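Plakgate Town Talk > Taxes, Fees and Budget > New flat business fee in the draft budget: anyone read it?

gravelpit_ed
So the draft budget is up on the town site, filed under "Resources" where it can enjoy some privacy. Page 31, if your eyes hold out. The yearly business license goes from $200 to $1,020. Flat. Same for the tire warehouse out by the highway as for my wife, who alters prom dresses in our spare room.

I've read it three times now hoping for a decimal point.

marlpost
It's a draft. They do this every April. They float something ugly, everyone hollers, and then they pass the thing they wanted in the first place and we all feel we won.

gravelpit_ed
Maybe. Last time you told me that it was the sewer surcharge, and I have the sewer surcharge on my fridge.

tuppence_jar
Can someone explain the "phase-in" on the next page? It says existing license holders get relief in year one but I can't find what the relief is. I keep books for four small shops in town and two of them have already called me.

NotYourCPA
The relief is that you can pay in 2 installments. That's it. They took the same bill, cut it down the middle and gave it a kind name.

tuppence_jar
Oh good. I'll tell my clients they're relieved.

hollowayfence
I'll be the villain. The license fee hasn't moved in as long as I've had a license, and I've had one since my hair was brown. Meanwhile the roads in the business district get plowed and patched out of the general fund, meaning homeowners. I pay both so I get to complain in both directions. $200 a year is less than I spend on coffee lids. Some kind of raise was coming and I'd sooner have it as a fee than on the property tax.

gravelpit_ed
Some kind of raise, sure. I could live with some kind of raise. This is five times what it was and change.

hollowayfence
And the folks with a warehouse should pay more than your wife, agreed. I'm just saying the old number was silly too.

quillback
I rent bench space in the shared workroom on the second floor over the old feed store, and it's all people like me up there. Nobody has employees. Most of us clear enough from the side work to pay for the side work. I did my own figures last night and the new fee would be my biggest single cost after rent, ahead of insurance, ahead of materials. 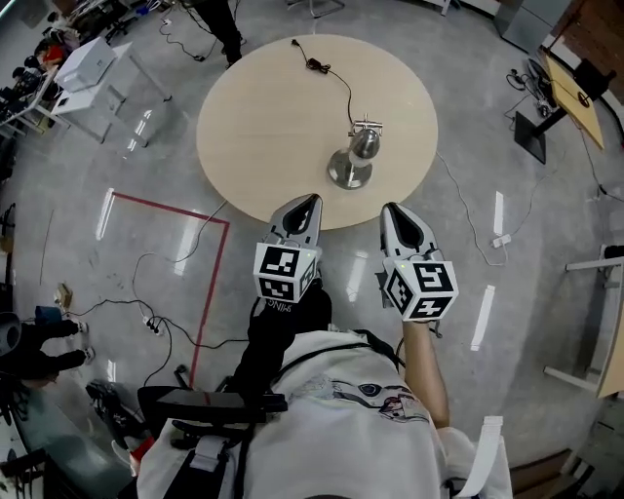 I did write to the town clerk to ask whether people sharing one address could share one license. Got an answer the same afternoon, I'll give them that. The answer was no, with the section number. So six of us at one street number pay six times, and the warehouse with forty loading doors pays once. I'm not against paying my way but I'd like the way to be somewhere near my size.

marlpost
Is the clerk's answer based on the draft or the current rules?

quillback
Current rules. She said the draft doesn't touch that section. Which I checked, and it doesn't.

Imska_exile
Moved here from Imska, where they tried the flat fee a few years back. Two things happened. The little outfits quit renewing and worked quietly, and the town hired a person to go find them. I believe the second thing ate most of the first thing. Then they went to a sliding fee based on gross receipts, and under $1,000 in receipts you just filed a postcard.

NotYourCPA
The sliding scale sounds fair until you're filling it out. "Gross receipts" for a town form is never the same gross receipts as on your federal return. I've got a client in Imska and I bill her more for that form than the fee comes to.

Imska_exile
Then your client needs a cheaper accountant.

NotYourCPA
She needs a shorter form. I'd happily lose the work.

tuppence_jar
For what it's worth Foltik can split receipts by town if you set up the locations first. If you don't set them up first you get to spend a weekend with it. Ask me how my weekend was.

hollowayfence
How was your weekend

tuppence_jar
I reclassified every sale of a hot dog since January.

gravelpit_ed
Going back to the budget for a second. What's the money for? I went looking and the fee revenue goes into a line called "Economic Vitality." There's no breakdown. Page 31 takes it in and page 44 spends it, and page 44 is a pie chart.

marlpost
Part of it is the downtown lighting contract. That was in the last meeting packet. Ó Súilleabháin got the bid for the poles and the wiring, and it runs more than one year.

gravelpit_ed
OK, that's a real answer, thank you. I take back half of what I said about you and sewers.

hollowayfence
The lighting's worth having. Try walking to your truck from the bank at five in the winter.

quillback
I want the lights too! I'd just like to still be open when they come on. I'm going to speak at the hearing, I've got three minutes and I've already written nine. If anyone with a warehouse would care to come stand next to me for scale, please do.
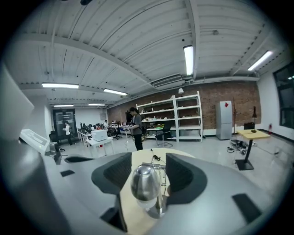
Pale tabletop, bench side of the workroom.

Imska_exile
Cut it to the six-licenses-one-address part. That's the bit they won't have heard. Everybody else is going to get up and say "five times."

gravelpit_ed
I was going to say five times.

Imska_exile
Yes, Ed.

NotYourCPA
Also put it in writing and send it before the hearing. Written comments get stapled to the packet. Spoken ones get summarized in the minutes as "a resident expressed concern."

marlpost
Comment deadline is noon the day before. The form on the site is broken in my browser so I emailed mine. I asked for a receipts floor and a cap on the top end. Still think they'll pass something at half the number and call it listening.

hollowayfence
Half the number I'd take.

gravelpit_ed
See, that's how they get you.

tuppence_jar
Does anyone know if the installments have a late penalty? One of the two shops just called again.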